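Is the sorting arm at my job going to cut our hours, or are we just going to babysit it?

Asked in Work and Workplace, November 2022

I've been on the kitting line at a place that packs wooden and plastic learning toys for schools. My job is taking loose pieces, checking them for shape and color, and setting them out in the order the packing sheet calls for so the next person can box them. Dull work but I'm fast at it and I like the people.

Since July we've had a robot arm at the end station, bought through a company called Dromari. Management told us it was there to "support the team." They also told us no one's hours would change, and then last week the new schedule came out with one person per shift on that station where it used to be two. The other person is "floating." Floating means you sweep, or fetch totes, or go home early if it's slow.

What I want to know from people who have been through this:

1. Does "floating" turn into "laid off" sooner or later?
2. They want us to fill in a log of every time we have to fix what the arm did. Are we writing our own replacement manual?
3. Is it normal that the supervisor's screen shows the arm's count and not ours? The arm did 1,930 pieces one shift and they put it up on the board. I have no idea how many I did because it isn't on any board.

I'm not against machines. I just don't believe what I'm being told.

3 answers

Answer 1

Learn to program it and you'll be fine. My cousin did and he makes double now. Robots always create more jobs than they take, look it up.

Comment on this answer: I did ask about training. There's a course, it's for leads only.

Comment on this answer: Double what? And who paid for the course?

Answer 2 (accepted), by Ostap Kobzar

I spent nine years on the floor at Kostiuk, which did small parts kits, and was there for two different automation projects, so take this as one man's experience in one building.

On floating: it depends on whether the floating person has a written job. Ours didn't at first. Three months in, someone upstairs looked at the labor report, saw hours with no station attached, and cut them. They were never called layoffs. People's shifts got short enough that they left. When the second machine came in we asked for the floating role to be written down with duties and a minimum number of hours, and that one lasted. Ask for that now, in an email, while they are still saying nice things about support.

On the log: yes, it helps them tune the machine. I'd still fill it in, and I'd keep my own copy if your company rules allow it. The log is the only record you have that the arm doesn't run alone. At our place the sales sheet said one operator could watch 3 cells. Our log had 3,794 entries by the end of the trial. Most were tiny things, a piece nudged straight, a piece turned over, a bin moved closer. Each one takes a few seconds and not one of them appears in the machine's count. When they wanted to go to one operator for three cells, we put the log on the table and the number came back down to one for one. I doubt we would have won that on feelings.

On the count: a count of pieces moved tells you pieces were moved. Ask what happens to a kit that comes out in the wrong order and who gets the mark against them. We found the rework was going on the human side of the sheet, so the arm looked perfect and we looked slow.
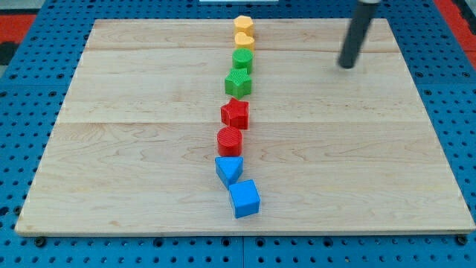 Then there's the part that doesn't fit on any sheet. With two people at a station you talk, you cover for each other, you notice when the other one's wrist is bad. With one person and a machine you mostly wait, and then hurry, and then wait. I got more tired doing less. I'd raise that too, though I'll admit I never got anywhere with it.

So far I've said nothing good about the thing, so to be fair: it took over the late shift runs that everyone hated, and my shoulder improved. I wouldn't have it taken out. I just wouldn't let the people who bought it be the only ones measuring it.

Comment on this answer: This is the first reply I've had anywhere that wasn't "learn to code." I've asked for the floating job in writing. Supervisor said she'd "circle back."

Comment on this answer: Save that email.

Answer 3

I'm on the other side of this, sort of. I put in cells like yours for a smaller outfit (Brarum, you won't have heard of us). A few things from that end.

The person who buys the arm has usually promised somebody a payback date, and the payback is almost always worked out in labor hours. I've sat in those meetings. So when you hear "no one's hours will change," ask how the purchase was justified. It may be scrap or injuries. If they can't tell you, I think you can guess.

Second, color and shape jobs look easy and they're where I see the most overselling. A demo with a few clean blocks on a flat board is one thing. About 600 pieces in, with a tote that somebody overfilled and the lights changed since setup, is another. Your eyes and hands are doing a lot that isn't in the spec. Make them put it in the spec.

I don't agree with Ostap about keeping your own copy of the log. Some places will fire you for it. Ask for it to be posted next to the machine's count — same board, same size.

Comment on this answer: Fair, ours was paper and hung on a nail. Check the rules first.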